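Support log > Templates and extensions
2 min read

Header menu collapses after the Bodach template update

Reported after the December update. The site runs the Bodach template with the Ladell slider and 482 published articles. On desktop the main menu shows as a single mobile button at every screen width. Phones and tablets display it correctly. Editing and login work as normal.

First check was the cache. Cleared the site cache and the browser cache, then reloaded in a private window. No change. Turned off JS compression in the template settings and the menu came back, but the home page then loaded 2 extra script files and the slider lost its arrows. Turned compression back on.

Next, disabled extensions one at a time. With Ladell disabled the menu was fine, compression on or off. With Ladell enabled and everything else disabled, the fault returned.
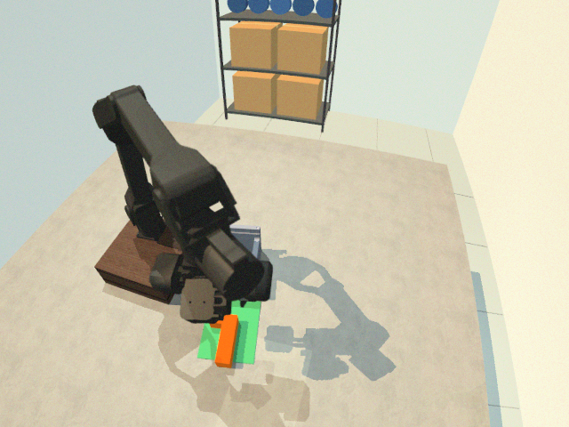 The browser console gave one error, in the combined script file at line 2,942. The slider loads its own copy of the script library after the template has loaded a newer one, so the menu script calls a function that is no longer there. The old template version left extension scripts out of the combined file. The new one includes them by default.

Fix applied:

Template settings > Advanced > Exclude from compression. Added the slider script path, saved, cleared the cache again.
Slider settings > Load library. Set to No.

Menu and arrows both work now on desktop. Slider delay had reset to the default and was set back to 2,000 ms.

Still open – the custom style sheet was overwritten by the update, so the footer columns are stacked. Restore it from the backup into the child theme folder, not the main template folder, or the next update will remove it again. Ticket stays open until the footer is checked.

Tags: menu, JS compression, slider, template update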